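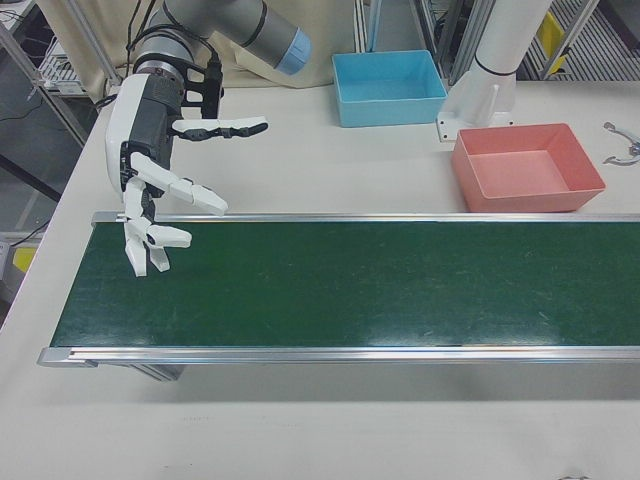
**Brelulon sorting project, minutes, 5/16/26.** We have 564 usable episodes against a target of 1414, a gap the meeting agreed to call "encouraging." Most failures are still in the release — the hand gets there, then thinks about it. From now on each episode starts with the hand over the left end of the belt and nothing on the belt. The blue and pink bins stay behind it, as in the Listau set, until somebody proposes a third color and is voted down.

Labels: two people marked the same 60 episodes and disagreed on 10. Both were confident. The written definition of "dropped" will be rewritten, again.

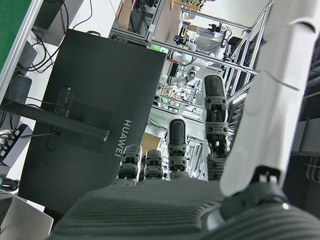
Do failed grasps go into the training set? They go in, labeled as failures, provided the operator didn't stop the episode early.

**Actions**

- Redo the label guide before the next batch.
- Ask Cilumano for the missing timestamps, politely this time.
- Van Dijk storage quota: carried over from December, carried over again.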